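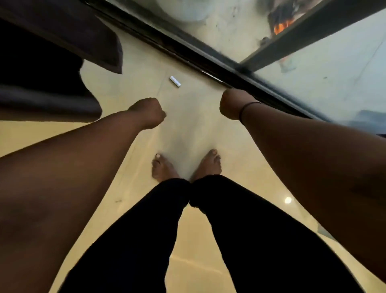
Bare feet on the tiles, best way to find the grit you missed.

Before I mop, I like to knot the long curtain by the window up off the floor - just one loose, bunched knot in the lower part, nothing fancy, and please do be gentle with the pleats! Then I pick up whatever is lying about, sweep toward the door and mop with barely damp cloths, 2 at most.
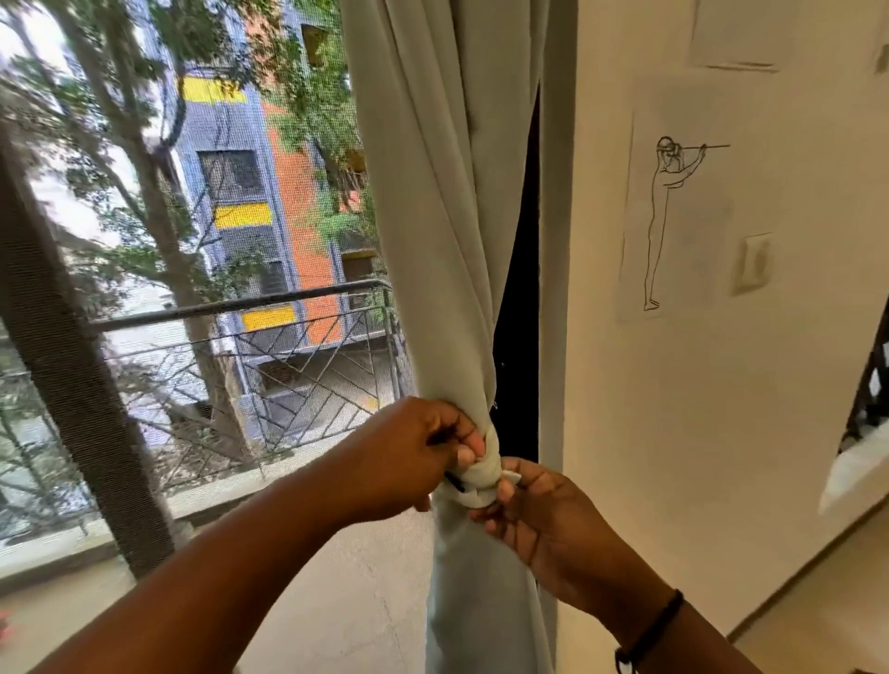 Will a knot leave creases in the curtain?
A loose one left for an hour usually shakes out by evening.

We use cookies to improve your visit. Accept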